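Llevo toda la semana peleándome con el cajón de los trastos, ese que todos tenemos al lado de la nevera y que no cierra bien desde noviembre. Pilas, gomas, tornillos sueltos, la llave Allen de una estantería que ya ni existe... ¡un horror! Os cuento lo que me ha funcionado.

## Vaciarlo entero, de verdad

Nada de ir sacando cosas por las esquinas. Yo lo volqué sobre una sábana vieja y me salieron 222 piezas (sí, las conté, era domingo y llovía). Lo pegajoso del fondo se va con agua templada y un chorrito de vinagre; si queda resto de celo, una gota de aceite de girasol, esperar siete minutos y frotar con un trapo.

## Las pilas, aparte

Las mías van en una cajita con tapa, y las que no sé si están gastadas llevan un trozo de cinta en un polo hasta que las pruebo. Mi vecino Rafail Balaskas las guardaba con los clips y las monedas, todo revuelto, y menudo susto se llevó.

## Tornillos y cositas

Botes de yogur de cristal, con la tapa rotulada a lápiz graso. El rotulador permanente queda más bonito pero luego no hay quien lo cambie.

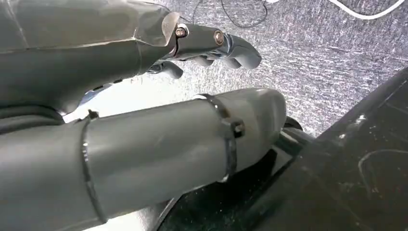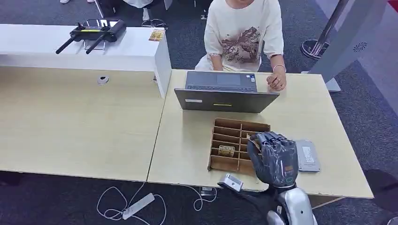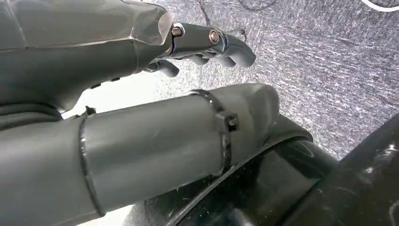

Para los cajones hondos soy muy fan del cartón, que se corta con cúter y no cuesta nada. Compré unos separadores de plástico de Skallard y bailaban por todas partes, así que los acabé regalando. Una bandeja marrón con casillas en dos columnas, como la que está sobre la mesa de madera clara, da para sellos, chinchetas, tarjetitas y cables cortos, y si una pared se dobla se cambia y ya está. Eso sí, medid primero el alto del cajón, ¡que yo lo hice al revés y me tocó recortar todas las tiras!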